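Small cloths and tissues: keeping them in a round canister
September 30, 2024

A round canister takes up less room than a tissue box and keeps dusting cloths off the counter. Most of the trouble people have with one comes from the way it is filled. The notes below work for paper tissues, thin cotton cloths and the reusable kind sold in rolls.

Pick the right size

Measure the opening before anything else. If your hand does not fit at least partway in, you will end up pulling cloths out by one corner and dragging the rest along. I use a Stono canister for the hall table and a taller Lumbao one under the sink. The Stono holds 441 milliliters and the Lumbao 836. The small one takes two thin cloths, or a short stack of tissues folded in half.

Leave a tail

Let part of the top tissue hang over the rim so there is something to grab. A pale pink canister standing on a patterned mat, with white tissue spilling down one side, is easy to spot and easy to pull from. If the tail keeps slipping back in, leave more of it out.
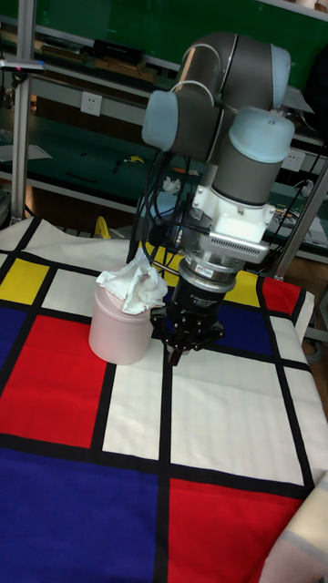

Push from the middle

When a cloth is going back in, do not feed it in by the edge. Bunch it up loosely, set it over the opening and press down on the center. The sides will puff up over the rim at first, as the white cloth does in the next picture. Keep pressing in the middle, then tuck the puffed part in around the edge with a fingertip. Hold the canister with your other hand if it is a light one - the Lanex plastic ones tip over easily.

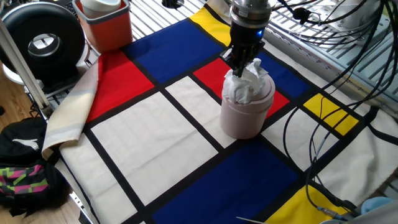
Put something under it

A fabric mat or a folded towel stops a smooth base from sliding on metal or glass. Smooth out any folded edge near the canister so it stands level.

Clean it twice a year

I do mine in June and again before the holidays. Wipe the inside with warm water and a drop of dish soap, then leave it upside down on a rack overnight. Cloths must be fully dry before they go back. The Bumholm canister I had before these got a musty smell that never came out.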